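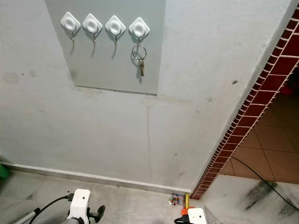
The Last Bus to Sokuvine

The bus to Sokuvine left at 4:39 every afternoon, and in May it was usually empty. The driver said it was 49 miles and he would not be stopping at Woter, because the road there had washed out again.

She took the seat behind him. She had her mother's coat on and a box of seed potatoes in her lap. The Reinholz farm had offered her 700 for the lower field, and she had told them she would think about it. She had thought about it for the whole winter.

"You going back to stay?" the driver asked.

"To plant," she said.

He nodded and turned on the wipers. They passed the grain store, then the old school – the windows were boarded now – and then there was only grass.

At the house she put the box down on the step and looked at the field. It needed plowing. She went in, found a pair of boots that nearly fit, and walked down to see how wet the ground was.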